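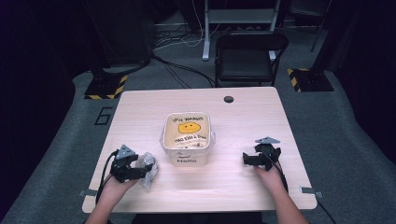 关于小件食品分装与桌面整理的若干记录

本文记录笔者近期对工作室小件食品存放方式所作的调整,内容涉及容器、标签、包装袋以及分装所用的桌子。笔者自迁入 Durnside 以来,一直在同一张浅色木桌上处理这类事务,积累了一些做法,现整理成文,供有类似需要的读者参考。

一、缘起

今年三月,笔者清点储物柜时发现,相当一部分散装食品仍留在原来的塑料袋内,袋口仅作简单折叠。其中两袋已无法辨认购入时间,只得弃置。此后笔者与同住的 Huia Cartwright 商定,凡开封后不能一次用完的干货,均应移入带盖或可套袋的透明容器,并附纸质标签。

这一约定执行之初并不顺利。Huia 习惯将袋子直接放回柜中,笔者则习惯先放在桌上,待有空时再行处理,结果桌面长期被占用。经过一段时间的磨合,双方同意将分装集中安排在每月月初进行,其余时间桌上不存放食品。

二、容器的选择

目前使用的容器以方形透明塑料盒为主,圆角,盒口略有凸起的边沿。选择方形,主要考虑柜内排列紧凑;圆角则便于清洗,碎屑不易积存于角落。笔者早先曾购入一套 Vadora 的圆罐,密封尚可,但在柜中排列后空隙较多,现已改作他用,存放纽扣与线轴。

透明与否,家中曾有不同意见。Digby Rewi 来访时主张使用不透明容器,理由是部分食品应当避光。此说固然有据,但笔者的储物柜本身有门,日常光照有限,能够从外部看到余量更为重要。对于颗粒细碎的食品,透明盒壁的便利尤为明显,无须开盖即可判断是否应当补充。

三、标签

标签一律手写。笔者曾试用标签打印机,字迹整齐,然而每次更换内容均须开机、输入、裁切,所费时间多于书写本身。手写标签使用黑色笔,纸张取自日常收集的米色或浅褐色包装卡纸,裁成与盒壁相近的宽度。

标签的内容并无严格规定。除文字以外,笔者有时会画一张黄色笑脸,或写一句“Hello”。此类附加内容不具有登记作用,但家中来客取用食品时,对有图案的盒子印象较深,放回原处的情况也略好一些。Tudor Pîrvu 对此表示赞同,并建议将品名与日期写在同一侧,问候语写在另一侧,以免混淆。该建议自六月起已予采纳。

标签的位置亦需注意。置于盒内者不易脱落,但须与食品隔开;透过盒壁从背面观看时,文字会呈反向,放入之前宜先确认朝向。

四、包装袋的处理

透明塑料袋是整个过程中最难规整的物品。袋子经过一次使用后即起皱,难以平展,叠放时体积远大于预期。笔者现行的做法如下:

清空之后将袋口朝下,在桌面上方轻抖数次,使残屑落在预先铺好的纸上。

检查袋身,有破口者归入回收,完好者留用。

留用的袋子自底部向袋口卷起,排出空气,以夹子固定,放入抽屉。

擦拭桌面,顺木纹方向进行,最后检查一遍有无残留碎屑。
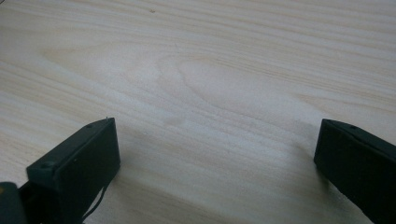 五、桌面的养护

分装所用的桌子为浅色木面,色调介于奶油色与米色之间,表面无明显光泽。此桌由 Ruddock 一家旧货店购得,价格为七百九十一元,运费另计。店主未能说明木料种类,笔者亦未深究。

桌面木纹大体细密平行,中部有一处呈拱形回转,层层相套,形如拉长的椭圆。笔者购买时即因这一纹样而选中此桌。Vaughan Grimshaw 从事木工多年,他告知笔者,这类纹样常见于弦切的板材,为树木年轮在切面上的自然呈现,不属于瑕疵。

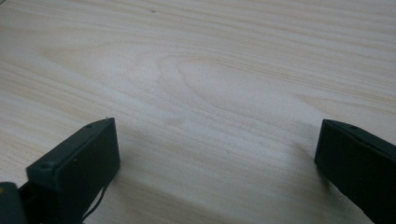
桌面中部的拱形木纹,尖端朝左。

浅色木面的缺点在于容易显脏。细小的深色斑点,有时是木料本身的痕迹,有时只是碎屑,须近看方能区分。笔者的处理顺序是先以干布轻拂,拂不去者再用拧干的湿布,仍不去者即视为木料原有,不再处理。早先笔者曾误将一处原有斑点当作污渍反复擦拭,致使周围颜色略有变化,至今引以为戒。

清洁剂方面,笔者仅使用清水,必要时加入少量中性皂液。曾有友人推荐 Lendinlow 的木器护理油,试用于桌底一角后色泽偏黄,与桌面原有的浅淡色调不甚相合,故未予推广。擦拭之后应静置晾干,期间不宜放置容器,以免在木面留下印痕。 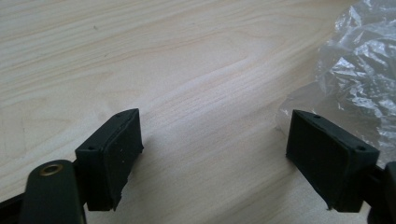

晾干所需时间因季节而异。梅雨时节笔者通常留出整个下午,其余月份则一两小时即可。在此期间可先将标签写好,待桌面干透后再行粘贴或放入盒内,前后工序互不耽误。

桌面后侧靠右处有一圆形黑色线孔,为原桌所带。碎屑易于沿孔缘积存,擦拭时常被忽略。笔者现以旧牙刷清理该处,每月一次,与分装安排在同一天。

六、尚待解决的事项

其一,储物柜最下层高度不足,现有方盒叠放两只即无法关门。笔者正考虑将隔板上移二十八毫米,已请 Vaughan 代为测量。

其二,Gitau Masanja 来信询问,油脂含量较高的坚果是否适用同样的办法。笔者目前将坚果置于冰箱,未作常温存放,暂无可供比较的经验,待有结果后另行答复。

其三,铺在桌上接碎屑的纸张消耗较快。Huia 建议改用可清洗的托盘,尺寸以不超过桌面一半为宜。下月初分装时拟先借用烤盘试行一次。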